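Wukach hand-held gripper kit - worth it for door and drawer tasks?

Posted in Kits and Hardware, 2020-10-30

I'm looking at the Wukach two-finger gripper kit for recording household tasks by hand, mostly appliance doors. The seller, Buvimo, lists the basic set at 300 and the full set with spare fingers and the software licence at 1,000. I can't find a review by anyone who has used it on anything heavier than a cup.

Does it hold a curved edge without slipping? And is the full set worth the extra, or can I add the spare pads later? I'd be working alone, so setup time matters as well.

Canivberg

2 replies

Pui-shan Mok

We have had the kit for 4 months and doors are most of what we do with it. The ribbed pads are the best part. They will take the rim of a round door if you come at it square and close slowly. If you come in at an angle only one finger does the work and the door swings away from you.

The view from the built-in camera is wide, so you get the fingers and most of the room as well. A washing machine door looks like this from it: 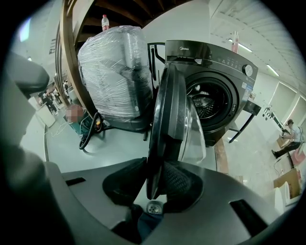 What to check before you buy

Weight: it is fine for short sessions. After an hour my wrist knows about it, and I swap hands.

Pads: ours started to wear at the tips in the second month. Buvimo sells them separately, so you don't need the full set for that. Order them with the kit though, as the postage on its own is silly.

Software: the basic set records and exports. The licence adds trimming and sorting in batches. If you only record a few clips a day you can do without it.

Setup: allow an afternoon for the first calibration. It is quicker after that, and one person can manage it.

Door handles that sit flush are the weak point. The fingers are too thick to get behind some of them. Drawers with a proper lip have given us no trouble.

I'd get the basic set and spare pads.

Iyamu

Not used it on doors, only drawers. Works ok. Mine came with the wrong charger and it took 2 emails to get that sorted, so check the box when it arrives.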